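Home | Syllabus | Readings | Handouts | Assignments | Contact

RELIGION AND PUBLIC SPACE
Handout 5: Religious processions – routes, permits and counting

Instructor: Valentin Delaunay
Read before the Sunday session. Bring the route map.

1. Scope

This handout covers processions that leave a house of worship or shrine and use public streets. It does not cover outdoor services held in one place, funerals, or political marches that happen to include clergy. The line between the last group and our subject is not always clean. For the purposes of the course, an event is a religious procession if it meets two tests: its date is set by a religious calendar, and the order of march is set by a religious body. An event that meets only one test is treated as a mixed case and is left for Handout 6.

The main case is the Nirkach procession, a pilgrim walk held each January between the lower town and the hill shrine at Sterkar. The second case, the Younis feast, is used only for contrast.

2. Terms

Route: the full line of streets used, from the assembly point to the point of dispersal. The assembly point is part of the route even though no one is walking there.

Station: a planned stop at which a reading, prayer or blessing takes place. A stop for traffic is a halt. Students often mix these up in field notes.

Order of march: the sequence of groups. It is usually fixed in writing and is often disputed.

Visiting group: a body of participants from outside the local community. A visiting group may be of the same faith, a related branch, or another faith altogether. The term says nothing about rank.

Host body: the religious authority that sets the date and the order. The host body is often not the permit holder.

3. The Nirkach route

The route runs for 1065 meters from the Old Gate to the shrine steps. It has 16 stations. The first four are in the market streets and the last three are on the hill, so the middle part carries most of the readings in a fairly short distance. Walkers at the back of the column may reach a station after the reading there is over. The host body has dealt with this in two ways. Under the older practice, the reading was repeated by a second reader at the rear. Under the present practice, the whole column stops, and a bell is rung at the front when the reading begins.

The change had a cost. A full stop of the column closes the cross streets for longer, and the permit had to be rewritten to allow it. The older practice kept one crossing, at Faronura Street, open to buses between the two halves of the march.

Faronura Street is also the point at which the route passes the meeting house of the town's smaller congregation. There is no station there. The order of march calls for silence between the bus stop and the corner – a rule that appears in the written order but not in the permit. Compare this with the rule on banners, which appears in both.

4. Permits and the law

Three kinds of rule apply to a street procession. Keep them apart in written work.

(a) General rules on assembly. These apply to any group of people in a public place, whatever its purpose. They normally require notice, a named contact, and a statement of the route.

(b) Local rules on streets and noise. These are set by the town and deal with closing hours, amplified sound and the placing of stands. A religious purpose does not by itself remove them, though many towns grant a standing exception for feast days.

(c) Customary arrangements. These are unwritten or half-written practices between the host body, the town and neighboring communities. They are often older than (a) and (b), and in a dispute each side tends to describe them differently.

The Nirkach permit is issued under (a), with two conditions taken from (b). The silence at Faronura Street belongs to (c). A common error in past papers is to treat the silence as a legal duty. No penalty attaches to breaking it. Its force comes from the fact that both congregations expect it to be kept.

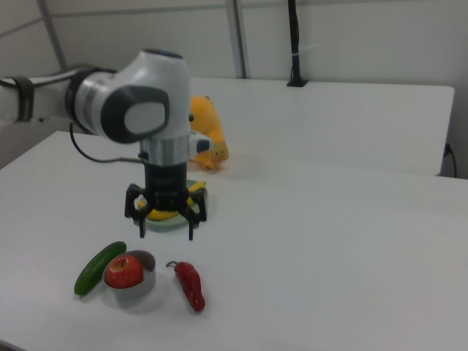

The Younis feast differs on this point. There the customary arrangement was written into the permit after a dispute over the starting hour, and the town now enforces it as it would any other condition. The host body asked for this change. The visiting groups opposed it, on the ground that an arrangement between believers should not be policed by the town. Both positions are set out in the second reading, and you should be able to state each in two or three sentences without taking sides.

5. Visiting groups

Visiting groups raise three questions: where they walk, what they carry, and who speaks for them.

Position. At Nirkach, visiting groups walk behind the local guilds and ahead of the unaffiliated walkers. Within the visiting section, the order follows the date on which the group's letter reached the host body. Late letters go to the back. The rule is simple to apply and has produced few complaints, but it favors groups that come every year and know the deadline.

Flags and banners. The permit allows religious banners of any size and national flags on hand poles. It bars party emblems. The hard cases are emblems with both uses, and the marshals decide these at the assembly point. There is no appeal on the day. For class, consider whether a written list of permitted emblems would reduce disputes or only move them to an earlier date.

Speaking. Each visiting group names one contact. The contact may read at a station if invited. Press statements are outside the order of march, and the host body takes no position on them. This has been tested more than once, most often when a visiting group describes the walk to its home audience in terms that local walkers would not use. The host body's usual response has been silence.

6. Counting

Crowd figures for religious events are poor evidence unless the method is known. Four kinds of figure appear in the readings:

- the organizer's figure, given before the event to obtain the permit
- the organizer's figure, given after the event
- the town's figure, usually based on density and street area
- a line count, made by observers at a fixed point

Only the line count can be checked by a second person. Its weakness is that it misses anyone who joins after the counting point or leaves before it. At Nirkach the count is made at the Old Gate arch, and the most recent result was roughly 700 walkers. People who wait for the column on the hill are not included. They may be numerous, and they take part in the final prayers, so whether to call them participants is a matter of definition. State your definition before you state your number.

Do not average figures obtained by different methods. The result has no meaning. If two figures disagree, report both, with the source and the counting point for each.

Also note the hour. A density figure taken during a station will be higher than one taken while the column is moving, even if no one has joined.

7. Field notes

Use the standard sheet. Record the time at each station, the length of each halt, and any departure from the written order. Write down the words on banners exactly, in the original script if you can, and mark any translation as your own. Do not record the names of private persons. Do not ask walkers why they are walking while they are walking – the interviews come afterward, at the lower end of the hill road, and only with consent.

Stand on one side of the street for the whole event. Notes made from both sides are hard to reconcile.

8. Questions for discussion

Who loses if the full stop at each station is dropped and the second reader is brought back?

Is the rule on letters in section 5 neutral? What would a neutral rule need to take into account?

The smaller congregation at Faronura Street has never asked for the silence to be put in writing. Suggest two reasons, and say what evidence would support each.

9. Reading

Course reader, parts two and three. The Nirkach order of march is in the appendix; read the notes to it as well as the text. The section on bells may be skipped.

Last updated: January

Contact: course office, weekday mornings | © Valentin Delaunay, for class use only | Back to top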